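Give Every Part a Place Before You Take the Cover Off

Print this page | E-mail this article

Most people who open up a computer at home put the parts wherever there is room. The screws go in a mug, the drive goes on the carpet, and the processor ends up on a folded paper towel next to the coffee. I did it that way for years. I now think it is the main reason home repairs go wrong, more than bad tools or lack of knowledge.

The repair shop in Chisholm where I worked three summers had a rule. No case got opened until there was a tray on the bench with a spot for each thing coming out. On a slow Wednesday this felt like a waste of time. In July, with machines stacked by the door, it was the only way we got through the day.
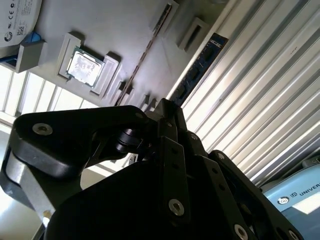 A processor in its raised white holder, with a hard drive at the corner of the tray.

A processor is small and easy to lose under a sheet of paper. It also has a side you should not be touching. A holder with walls on all four sides settles both problems. It won't slide when somebody bumps the bench, and you can pick it up by the edges.

Drives are tougher to look at than they are to own. People stack them – I have seen five in a pile on a radiator cover – and then wonder about the clicking. A drive should lie in a place of its own with the label where you can read it.

The usual complaint is cost. A fitted tray from a supplier such as Sultora runs $145, and I agree that is a lot for someone who opens one computer every two years. But a shallow plastic tray and some foam cut with a kitchen knife will do nearly the same job. What you pay for in the good ones is a neater fit.

The other complaint is that it slows you down. It does, by a few minutes, at the start. I would still take those minutes over an evening on the floor with a flashlight.

Last updated: July

Related items
Cullitz screwdriver set, two years on
Is the Jirnex bench mat worth $100?
Sorting 500 loose screws
Old drives: keep, wipe or recycle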